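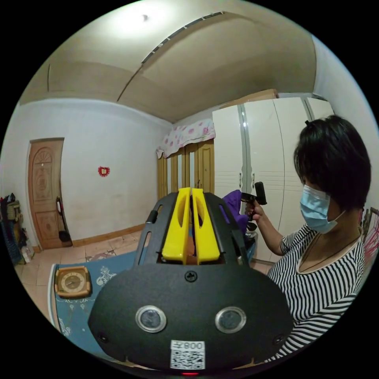 Ustell Hand-Held Gripper, Club Edition

Two yellow fingers, one black body, one trigger. The Ustell is what the Westside robotics club uses to teach a robot how people handle clothes, a subject on which several of our members had very little to offer at the start of the season.

You hold it, you do a chore, and the recording goes into the training set. The current set stands at 2,465 recordings, of which 1,586 survived review by Svenja Mayrhofer. Appeals may be addressed to her. They will fail.

Home kit
Members can sign the gripper out and work in an ordinary bedroom. Jackets are the task for this round: spread it on the bed, sort out the collar, fold, repeat until you have opinions about collars.

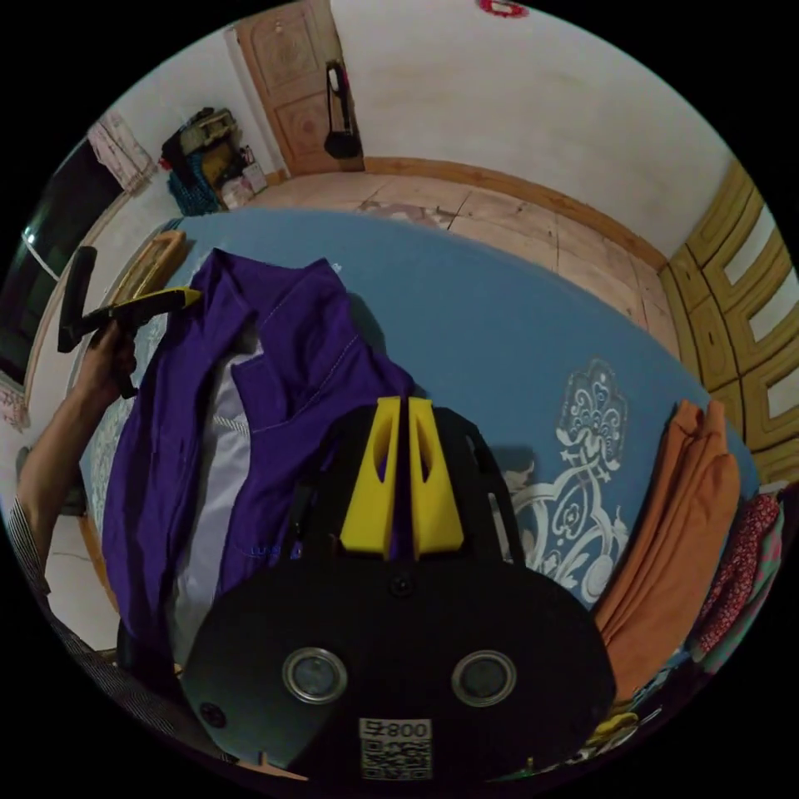
Dark linings and slippery fabrics are worth extra points in the Bralside challenge in August, so please stop sending us tea towels.

In the box
Gripper with fingers fitted
Spare finger pair
Charging cable (please return the same one)
Task cards, written by Nahom Ayele and legible in places

Deposit: 200
Replacement if lost: 600
Loan period: two weeks, or until Lise Simard finds your phone number

Fingers from the old Yensuk kit do not fit. Aldo Negri has tried, with a file.

Page updated May 2022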